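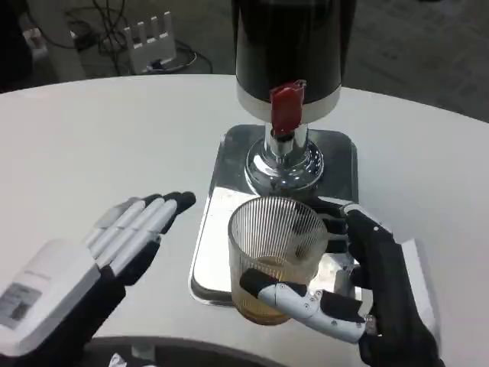
According to Paula Toma, a demonstration is worth keeping only if a second person could repeat it from the recording alone. The remark is often cited in discussions of demonstration gathering, the stage of robot learning in which examples of a task are recorded so that a control program can be trained to copy them.

Methods

In the most common arrangement an operator guides the robot's arms and hands from a distance while a camera at head height records the view. Joint positions, finger commands and video are stored against a shared clock. One complete attempt is called an episode. Drink serving is a frequent choice of task: the robot must hold a cup near a spout, work a small lever and judge the level of liquid through a clear wall. Clear cups and polished metal are hard for depth sensors, and many groups rely on colour video alone for this kind of work.

The Pluver procedure

Pluver is a written procedure for two-handed tasks, first used at Povcombe and later taken up at Ciltside. It asks for 200 episodes of each task, divided among 6 starting layouts. The operator changes the place of the cup between layouts but leaves the dispenser where it is. Each episode begins with both hands open and ends when the cup has been released.

Failed attempts are kept in a separate set. A spill, a dropped cup or a lever pushed twice counts as a failure; a slow approach does not. The September revision added a rule that an operator must rest after more than 200 minutes of recording – earlier versions had set no limit.

Labelling

Episodes are cut into stages by hand, usually reach, grasp, fill and release. Under Pluver 2 people mark each episode separately, and where their cuts differ the video is viewed again. The Siliņa format, used for storage at both sites, holds the stage marks in a file apart from the video – they can be corrected without copying the recording.

See also: imitation learning; remote operation; grasp planning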